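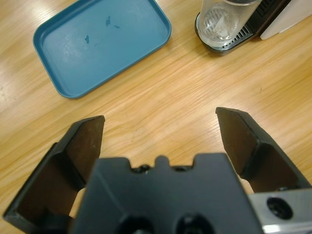

Figure 4.1 A tray and a drink appliance on a wooden tabletop.

Chapter 4
Managing the Live Music Venue

A venue earns its income at the door and at the bar. This chapter examines both — beginning with the Trullero, a hall in Briria licensed for 200 guests.

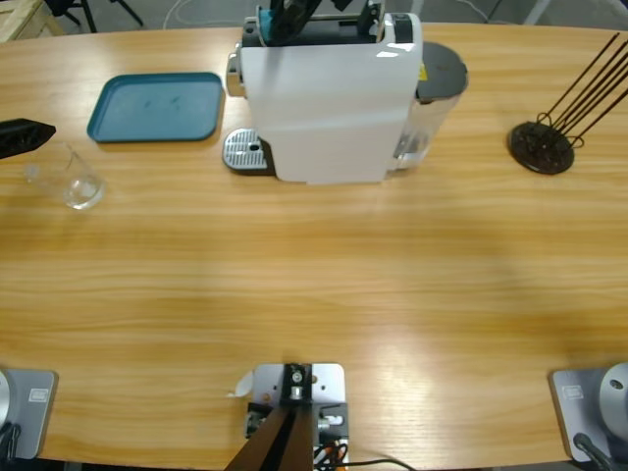

Reading time: 6 minutes

4.1 Booking and Capacity
The booking manager sets the program each June. Ticket prices must cover the performers' fee before bar sales are counted.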